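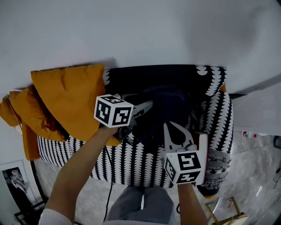

Fig. 4. Patterned sofa with mustard-yellow cushions.

4. Washing the removable covers

I've put this section off through two versions of the guide, mostly as washing covers is dull and I wanted to get the frame and feet right first. But it's what people write in about most, so let's get on with it!

Before you start, find the care label. On the Nandden it's sewn inside the zip of each seat cover, and on the older Skallulora you'll have to turn the back cover inside out and hunt along the bottom seam (sorry). If the label says dry clean only, skip to section 5.

1. Take the seat cushions off and hoover them on both sides, then go down the gaps with the narrow nozzle. I get crumbs every single time.

2. Unzip each cover all the way round the corner. If the zip sticks, rub a bit of candle along the teeth and try again. Please don't yank it, I've replaced enough zips for one lifetime.

3. Ease the pad out by folding it in half like a taco. Mark it with a bit of masking tape so you know which seat it came from. The left and right pads look the same and they really aren't.

4. Zip the covers shut, turn them inside out and wash at 30 degrees on a gentle spin. Strong patterns, black and white especially, go in by themselves with a colour catcher.

5. Hang them up by the long edge, out of full sun. No tumble dryer.

6. Put the covers back on while they're still very slightly damp. Charito Macapagal put me on to this one and it makes a huge difference, as the fabric gives a little and you can get the corners to sit properly.

Note: scatter cushion covers follow the same steps, but feather inners need a good shake outdoors first.

Caution: never use bleach on any of these fabrics, even the white ones. Test stain remover on the inside of the zip flap and leave it for 5 minutes before you look.

If a cover comes out too small, send me a message with the model name and the width of the seat. Spare covers are listed in section 9.

Last changed May 11, 2019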